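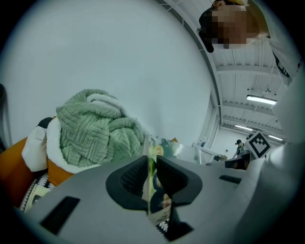 A hand-held gripper beside a pile of knits and fabrics.

Sizwe Mabaso has spent three years trying to get machines to fold things, and he is in no hurry to tell anyone it has been solved.

"A towel is fine," he says. "A towel is a rectangle. Give me a kid's blanket with fleece on one side and a knit on the other and I'll be there until lunch."

Mabaso runs the laundry and tidying work at Kisa, a small company that wants to sell chore robots to hotels first and homes later. We spoke on August 30, 2024, at a bench piled with cloth. His group records people doing ordinary jobs with a gripper held in the hand, then uses the recordings to train an arm called Kamo. The fingers are the same on both.

"You pick up a sock the way you'd pick up a sock," he says. "We don't script it. If you fumble, the fumble goes in too."

Soft goods take up most of the team's time. A mug keeps its shape when it is lifted, and a pillowcase does not. Thick knits are a particular problem, he says, as the fingers can catch one loop and leave the rest of the item behind. Fleece tends to come up along with whatever was under it.

In July the team ran Kamo through 241 mixed items taken from a hamper. It sorted most of them by colour. Folding went worse. Of the first 60 pieces it was asked to fold, Mabaso would have put 13 in a drawer at his own place.

"The others were folded if you were being kind," he says. "My mother would have redone them."

Speed is the other complaint. Kamo needs 3 minutes for a T-shirt. A hotel in Pimentel that looked at it last year told him their staff could clear a cart in that time. He did not argue.

Shop-floor work is further along, in his opinion. Kisa has one arm at Ustach, a homewares wholesaler, where it moves boxed stock from a trolley to a shelf. The boxes come in four sizes and the trolley parks in the same spot. Staff there still deal with anything crushed or in a bag.

"That's a job I'd call done, more or less," he says. "It's also a dull job to watch."

I asked when a person might buy something to put the washing away. He would not give a year. He expects a machine that sorts before one that folds, and he thinks the first ones will be slow enough that people will run them overnight.

He does his own laundry on weekends. The fitted sheets, he says, go into the cupboard in a ball.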